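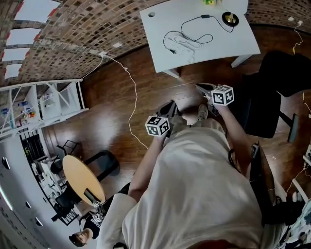 Does anyone know if Vestness is still honoring supplier invoices from before the filing?
Old invoices are frozen until the court approves a plan. Anything delivered after the filing date gets paid in the normal way, so keep the two on separate statements.

brerk_parts
We ship brackets to their bus plant in Brerkonmont. 47 invoices open, the oldest from January. The administrator's letter says to file a claim and wait.

dieselmike
Same letter here. I wouldn't wait, I'd stop shipping. They had 264 people on the line last year and now it's one shift. 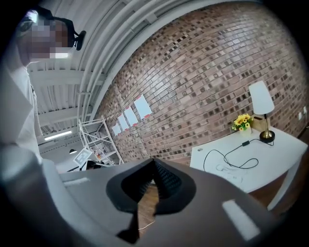
flatbed_tom disagrees with stopping. If the suppliers pull out, the line shuts and the old debt is worth nothing. He would keep shipping, but cash up front.

brerk_parts
We asked for cash up front. They offered seven days. My boss took it for small orders only.

dieselmike
Seven days is still credit. What happens if Flurkton walks away from the deal?

oldledger
Then it probably goes to liquidation and you're in line behind the banks. Post-filing deliveries rank ahead of the old stuff, but that doesn't mean there will be money. Pfeiffer went the same way — unsecured creditors got 9 cents, after a long wait.

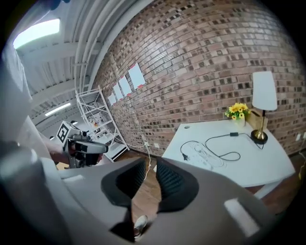 gearbox99: Pfeiffer had no buyer at all, so I don't think you can compare them. Flurkton wants the bus orders, about 200 of them, and it needs the parts makers to fill those.

oldledger
Wants them, yes. Has it signed anything?

gearbox99
Not that I've seen.

brerk_parts
Claim form went in at 4 p.m. Will post when I get the receipt back.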